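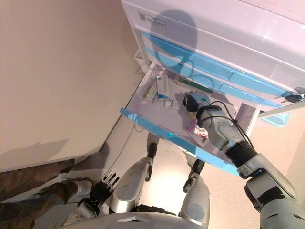 Two weeks on the ward carts and I could find anything in them with my eyes on the patient list, Tato wrote in the comments to our last recruitment notice, adding that the hard part was putting things back where the next person would look for them. The Rodrigues Center for Clinical Supply is now seeking participants for a new study on exactly that subject.

Call for Participants: Medication Cart Layout and Restocking Study

The Center invites applications from adults with experience in nursing, pharmacy support or hospital supply to take part in the Colix study, to be held at our Zalbridge site. The study concerns the order in which small boxed and packaged medicines are kept in cart drawers, how they are taken out, and how they are returned at the end of a round. Its results will be used to prepare a written drawer standard for the Center's teaching wards.

What participants will do

Each participant attends three sessions. In the first, you will work from a printed list and remove items from a drawer cart with lockable drawers. In the second, you will restock the same cart from a supply shelf -- first to a fixed plan, then in an order of your own choosing. The third session is an interview on drawer depth, label placement, key handling and the storage of packages of unequal size.

Packaging may carry text in more than one language. Knowledge of a language other than English is not required. No medicine will be given to any patient in the course of the study, and participants will not be asked to open sealed packages.

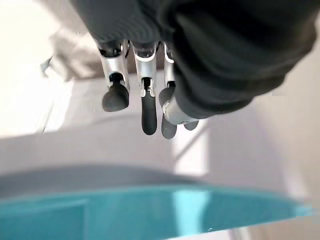
Who may apply

Applicants must be 18 or older and have at least three months of paid or supervised work in a setting where medication or supply carts are in daily use. Students in an approved training program may apply with a letter from their program office. Applicants must be able to stand for the length of a session and to read standard pharmacy labels, with glasses if needed.

Current employees of the Center are not eligible. Persons who took part in the December pilot may apply again but will be placed on a reserve list.

Places and payment

There are 17 places. Participants who complete all sessions will receive a single payment of $1,305, issued after the interview. Travel within Zalbridge is not reimbursed. A participant may withdraw at any time -- sessions already completed will be paid in proportion.

How to apply

Send a one-page summary of your experience, the name of your present or most recent workplace, and the days on which you are available to the Colix study office at the Rodrigues Center. Please state whether you have worked mainly with open shelving, drawer carts or both. Applications must be received by Friday, July 7, 2023. Incomplete applications will be returned once for correction.

All applicants will be notified in writing. Selected participants will receive a consent form, a site map and a session schedule.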